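Raymonde Hawthorne started selling cutting boards the way a lot of people do, with a folding table and a box of mineral oil at a craft fair. She now runs a small shop in Lonomwood and sells to kitchen stores in two states. When I visited in November she was gluing up maple for the holiday orders and did not stop working while we talked.

She trained as a bookkeeper. Her first board was a present for her sister, and it split down the middle within the year.

"I used whatever glue was in the drawer," Hawthorne says. "And I ran the grain on the end caps the wrong way, so the wood had no room to move. I still have the two halves. I show them to people who want to learn."

Choosing the wood

Most of her stock comes from Gervásio Fontes, a sawyer who keeps back the wavy pieces for her. The straight, clean maple goes to cabinetmakers, who pay more for it. Hawthorne says she got used to the figured wood when it was all she could afford, and then customers began asking for it.

"It tears out if your planer knives are dull," she says. "You take light passes and you sharpen more than you want to. Some days I give up and go to the drum sander."

She lets the lumber sit in the shop for a few weeks before cutting it. Dark streaks stay in. She cuts out knots, and anything soft goes in the stove.
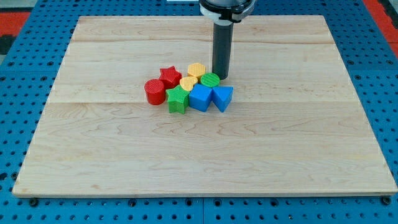
Seams and glue

Every wide board has seams, and Hawthorne gets letters about them. Buyers sometimes think a visible line between planks is a crack.

"A seam is where two boards meet. If you can't catch a fingernail in it, leave it alone," she says. She leaves her clamps on overnight, though the glue bottle asks for much less.

Her prices start at 68 dollars. The largest board, with a beveled edge, costs 99 — a figure she admits she picked because 100 sounded like too much.

What comes back

She sold some 500 boards last year and took back a handful. Nearly all of those had been through a dishwasher. Hawthorne will flatten and re-oil a warped one for the cost of shipping, but she won't reglue a board that has come apart in hot water.

"Wash it, dry it, stand it on its edge," she says. "Oil it when it looks thirsty. I don't have a secret recipe."

She plans to add a smaller bread board in the spring, if Fontes has the wood.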